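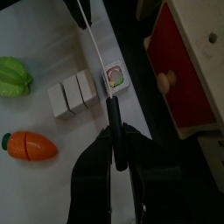 What did I see at Oltell today? I saw robots that learn kitchen work with toy food, and I could ask the people there as many questions as I wanted.

6 December 2021. I want to write it tonight, before I forget the small things. The open day was in the old Rurno building, on the side of Flokville where I almost never go. I took bus 23 and walked the last part in the cold. At the door they gave me a paper badge with my name spelled wrong, and I did not correct it.

We were put in groups. Our guide was Tharun Bangera, who speaks quickly but was kind enough to repeat when I asked. He explained that the project is called Grigaitė, after the teacher of one of the founders, and that it has been running since September. The first weeks they only taught the arms to pick up things and put them down. Now they work on cutting, with a toy knife, and he said this is much harder, because the knife must come down in the right place and the hand must not turn in the grip. I wrote "must not turn" in my notebook and underlined it.

He told us they had recorded 410 tries of the cutting task before today. I asked if this is a lot. He laughed and said for a person it is a lot. 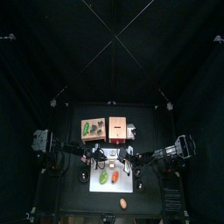
How does the robot know what it should do? A person moves the arms many times, the computer keeps every movement, and later the program tries to do the same by itself.

I understood this answer only the second time. A man behind me asked about the price and got a very long reply, which I did not follow. I was looking at the black cloth on the walls and thinking of the small theater in my school, where we also had black cloth and it was always too warm.

The room was quiet. I had expected more noise from robots. There was a toy carrot, the kind that comes in two halves, and I had almost the same one when I was a child. I wanted to say this to someone, but I did not know the word for the sticky tape that holds the halves (I looked it up at home, it is Velcro. I don't know if theirs has it.)

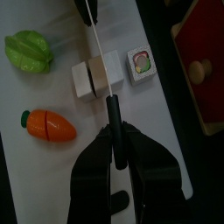 The toy knife between the blocks, carrot and star fruit at the left.

After the demonstration there was tea and a dry cake. I talked with a woman from the bus company who wants to know if such arms could clean seats. Tharun said maybe, but not soon. I asked him if they accept visitors who are not engineers, and he wrote an e-mail address on the back of my badge. I put the badge in my coat, in the inside pocket. I missed the first bus home and waited 19 minutes for the next.

Tomorrow I must call my sister and buy lamp oil.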